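DRENIA CIVIC PARTY
Minutes of the Regular Meeting of the Executive Council
March 5, 2021

Presiding: Sérgio Ramalho, Chair
Present: delegates of the Zanitz, Ondow and Aigner districts; the Secretary; the Legal Officer
Excused: delegate of the Northern district

1. Opening
The Chair called the meeting to order and a quorum was confirmed. The agenda was adopted with one change: item 6 was moved ahead of the financial report at the request of the Ondow delegate.

2. Minutes of the previous meeting
Approved with a correction to the spelling of two names in the attendance list.

3. Endorsement for the regional governorship
The Chair reported that both declared candidates had asked in writing for the endorsement of the Council. The Zanitz delegate moved that the Council endorse before the primary. The Aigner delegate opposed the motion and stated that the bylaws leave the choice to registered members. The Legal Officer advised that Article 4 permits an early endorsement only if no member of the Council is related to or employed by a candidate. Two delegates asked that their objections be recorded. The motion was put to a vote and failed.

Resolved: The Council will remain neutral until the primary in September. Members may support a candidate in their own name but may not use the party seal or mailing list.

4. Public statements
The Secretary read a letter from the Ondow district concerning remarks made on local radio by a former officer of the party. The Council took note of the letter. No reply will be issued.

5. Nominating petitions
Candidates for district seats must submit 200 valid signatures. Candidates for the governorship must submit 300. A proposal to accept signatures collected online was referred to the Legal Officer for a written opinion.

6. Delegate selection
Each district will send delegates in proportion to its paid membership, for a total of 35. The Aigner district asked for more time to update its rolls. Granted.

7. Financial report
Received and placed on file. The filing fee for candidates is unchanged.

8. Other business
The Zanitz delegate asked that draft resolutions be sent out before each meeting. The Secretary agreed.

9. Adjournment
There being no further business, the Chair adjourned the meeting.

Respectfully submitted,
The Secretary
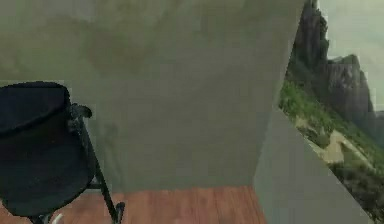 Interior view with black chair and wooden floor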